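4. Setting up the lounge corner

Okay, the shelves are up, so now comes the part I like best (the soft stuff!). I do this the same way every time we reset the Tostby lounge, usually before 8 in the morning while it's still quiet.

4.1 Put the slippers on the middle shelf of the shoe rack, in pairs. Leave the lower shelves free for guests' shoes.

4.2 Give each armchair its tan cushion. The blanket lives on the left chair, and you can drape it however you like, I never fold mine.

4.3 Stand the blue trash bin in front of that same chair and tuck the liner over the rim.

4.4 On the sofa, the teal cushion goes near the middle, upright against the backrest, and the gray-taupe one goes at the left end.

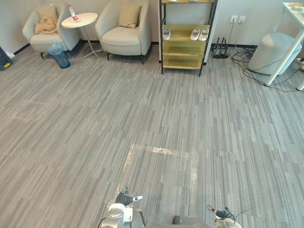
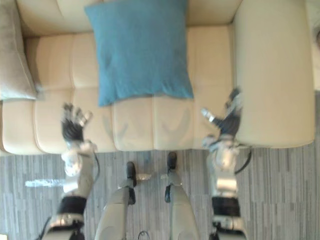
4.5 Wipe the cream seat panels with a barely damp cloth. Go along the stitched seams, and don't skip the armrest!

Note: Alun Vaughan swears by the Brerar leather balm. I've used it for nearly 2 years and I'm a fan too, but a little goes a long way, so start with a dab on the cloth.

CAUTION: No steam cleaners on the carpet planks. If a corner lifts, press it flat and leave something heavy on it for 60 minutes before you vacuum.

4.6 Last thing, clear any bottles off the little round side table and give the top a quick wipe.

5. Weekly care

5.1 Shake the cushions out outdoors, then vacuum the sofa seams with the soft brush.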